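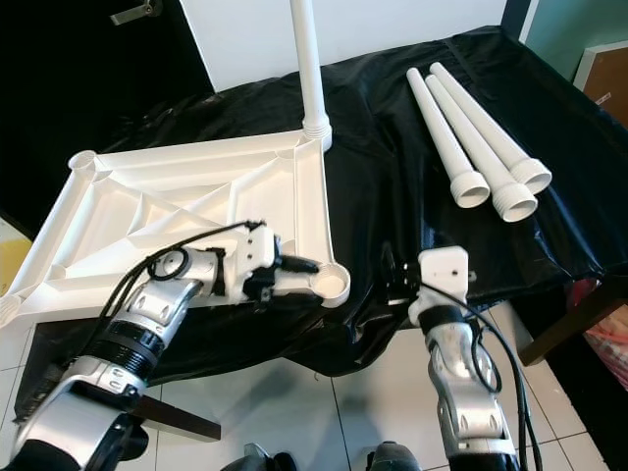
Gratora Loudness and Dynamics Study
Progress report to the Kļaviņa Fund, second reporting period
Prepared by Maarja Dambrauskienė, 5/5/24

1. Scope of this period

The grant covers the restoration, remastering and cataloging of the Gratora dance music tapes, together with a study of how the dynamic range of club recordings changed between the original mixes and their later reissues. This report covers work done from January to the end of last month. Expenditure is reported separately by the Grukside office.

2. Transfers

The collection holds 2,131 individual tracks on open-reel tape, DAT and CD-R. Of these, 1,270 have been transferred at 24-bit, 96 kHz and checked against the label information. The open-reel material is finished. What remains is DAT and CD-R.

The DATs are slower than planned. 23 tapes show error rates too high for a clean pass on either of our machines. Ott Stankevičius has realigned the heads on the older deck and repeated the worst of them. Results vary from tape to tape, and dropouts are logged by time position. We do not interpolate across a dropout longer than 20 milliseconds. The gap is left in the archive file and repaired only in the listening copy.

3. Measurement

Integrated loudness, loudness range and true peak are measured for every transferred track. Seul-gi Ban wrote the batch script and maintains it. Each track is also divided by hand into intro, build, drop, breakdown and outro, and short-term loudness is recorded for each section.

Marking the sections takes most of the time. Where a build runs directly into a second build without a drop, the two markers (Seul-gi Ban and Kristaps Kütt) disagreed often enough that we rewrote the guideline in the middle of the period. A build now ends at the first beat on which the full kick and bass return together. Tracks marked under the old rule are being redone and are left out of the comparison until then.

On the tracks compared so far, the reissues have a smaller difference between breakdown and drop than the original mixes. Most of the change is in the breakdowns, which were raised in level. We would not publish this yet. The sample leans toward one label and one mastering house.

4. Remastering

Gediminas Jaunzems has completed test masters for the first 2 compilations. Limiting is kept to occasional peaks and no bus compression is used. The Wivham listening session asked for less energy below 40 Hz on the second compilation, and a revised version has been delivered.

5. Problems

Rights clearance is behind. Several small labels have closed and their catalogs have changed hands more than once. Tracks without a confirmed owner stay in the study but are held back from the compilations.

Storage is adequate through the summer. The second backup set still has to be moved off site.

6. Next period

Finish the DAT transfers and start the CD-Rs.
Complete re-marking under the revised guideline.
Add reissues from at least three other mastering houses.
Send final masters of the first compilation for approval.

We request no change to the budget. We do request that the deadline for the catalog text be moved to follow the end of the CD-R transfers.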